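# Babaei to Lead the Sesis Chamber Orchestra Through a Third Term

05/12/2018

The Sesis Chamber Orchestra has signed Soudabeh Babaei for another three seasons as music director, and the news went over so well at the spring gala that the players were tapping their stands before she'd even made it to the microphone.

Babaei came to the orchestra from the Somogyi Festival, where she had spent six summers conducting the student ensemble. Anyone who heard her first program in town (Haydn, Bartók and a very fast Mendelssohn) will remember how the strings sounded that night, lean and bright and a little dangerous. They've only gotten better. The season that just ended drew 1,484 subscribers, up from 1,372 the year before, and the March concert at Stusora Hall sold all 2,115 seats, which hadn't happened for an all-orchestral evening since the hall reopened.

"I still feel like we're getting to know each other," Babaei said after the gala. "There is so much music we haven't touched yet. I want to do all of the Schumann symphonies, and I want to do them in a row!"

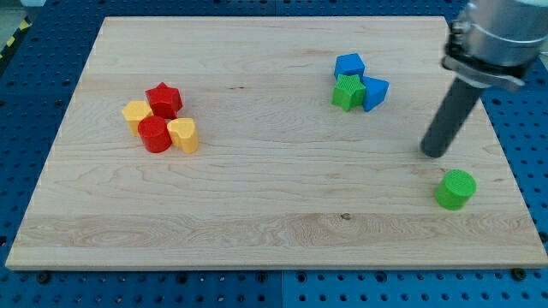 *Light maple board with a small dark knot in the grain.*

The Schumann cycle opens the new season and runs through the winter, one symphony to a program. Each is paired with something newer, and the pairings are a treat to read through. The Second shares its evening with a clarinet concerto written for the orchestra's own principal, and the "Rhenish" comes after a short piece for brass and two harps that Babaei first conducted at Somogyi. The fourth program ends with the early version of the Fourth Symphony, a rare chance to hear it live.

There's good news for younger listeners too. The Saturday-style family concerts are growing from two to five, all under an hour, with an instrument petting zoo in the lobby beforehand. The side-by-side project, which puts high school players on stage next to the professionals, returns for its fourth year with a bigger string section and room for double the usual number of oboes. This year 241 students auditioned, and those who were chosen played the Dvořák Eighth with so much heart that the trumpets at the start of the finale got their own cheer.

Before any of that, the orchestra heads outdoors in August for two free evenings on the lawn behind Stusora Hall. Babaei will conduct both. The first is all dances, from Brahms to Márquez, and the second closes with Beethoven's Seventh. Bring a blanket, and come early if you want to be near the cellos.

Subscriptions for the new season are on sale now at the hall box office. Single tickets follow after the lawn concerts.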